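Workshop notebook, 5 April 2023

Spring fair prep, continued. I know it's only a small town street fair, but the Mercado stalls are ours to build again and I'd like to not be sanding at midnight this time.

Stall frames first. I got 2 of them standing with the new corner brackets and they're much stiffer than the ones we hauled out for the lights in November. The old frames leaned every time somebody hung a wreath on them! I put my whole weight on the front rail and it hardly moved. The canopy is another story. The Plakusus cloth is lovely stuff (and heavy, my shoulders say hello) but it sags in the middle, so it wants a ridge pole. I tried a length of conduit and it bowed. Next try is the closet rod from the scrap rack.

Bunting: 84 flags cut, hems not started. I used the pinking shears on the cotton ones and I think we can leave those raw. The shiny ones fray if you so much as look at them. Whoever gets to the sewing machine first, the tension is set for canvas, so turn it down before you run anything thin.

Signs — the Starkance paint is the good one. It covered the old lettering on the pie contest board in one coat, where the stuff from the back shelf needed 3 and still showed a ghost of last year's date. I'm doing the craft row signs with it tomorrow and the parking signs with whatever is left. Stencils are drying on the line, please don't stack them yet, I did that once and had to peel them apart with a putty knife.

The lantern parade handles are still too short for grown-ups. Kids' ones are fine. I'd go up to broom handle length and drill the hook end before painting.

Vendor map is half redrawn. Bronik wants the kettle corn moved away from the quilts (smoke, fair enough), which pushes the face painting up by the bandstand, and then the line for that blocks the ramp. I moved it around all afternoon and I don't love any version.

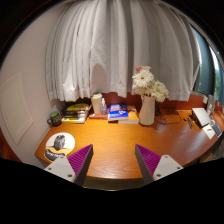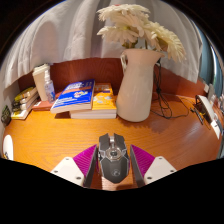 The wooden desk.

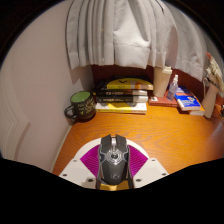
Bronik wrote back under the map to say the face painting could go on the library side if we give up one of the picnic tables, and that the ramp has to stay clear all day, setup included. Fine by me, I'll redraw it that way in the morning.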